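**Sellberg Opens Home Handling Collection to Outside Partners**

Apr 30, 2020 — Sellberg announced today that it will open Jarniteo, its program for gathering household handling examples, to partner laboratories and manufacturers. The program records people as they pick up, move and set down everyday goods with hand-held grippers. The recordings are used to train Skestska, the company's learning system for robot arms.

Under the program, 64 participants have recorded sessions in their own living spaces. Each session lasts 180 minutes, with breaks, and is carried out with the furniture and belongings already in the room. The collection now holds 4,000 reviewed examples.

"A system that has only practiced on a clean bench will struggle in a family home," said Lieselotte Brandes, director of the Jarniteo program. "We ask our participants to work where they live and to leave the room as it is."
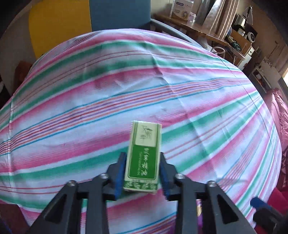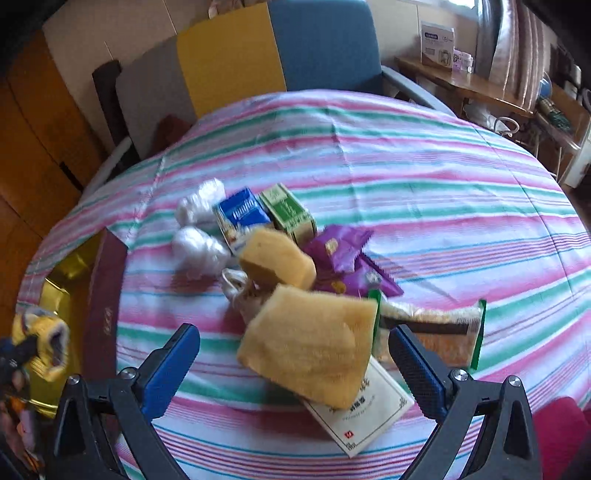 Packaging is the first category to be offered to partners. It was chosen after consultation with Kleinschmidt, a supplier of sorting equipment, whose engineers had asked for more examples of small consumer goods on soft or patterned surfaces. A carton of essential oil held upright between two fingers is a fairly simple case, with flat sides and firm edges. Glossy snack packets and a clear food packet with crimped ends, lying close to other goods on a striped cloth, ask more of the system, and examples of both kinds are included in the release. Each one is checked by two reviewers before it is accepted — one for the quality of the grasp and one for the accuracy of the written label.

"Our customers handle mixed goods every day, and the mix changes every week," said Remigiusz Mazurek, head of engineering at Kleinschmidt. "Examples recorded by hand let us prepare for new items without stopping a line."

Partners will receive the recordings, the labels and a written guide to the review process. Participants give written consent before each session and may withdraw a recording at any time before release. Eleven organizations have applied for access, and the first deliveries are planned for July.

Applications will be reviewed by Wiebke Albers, partnerships manager at Sellberg. Laboratories and manufacturers may request the application form and license terms from her office.

**Press contact:** Carola Wegener, Corporate Communications, Sellberg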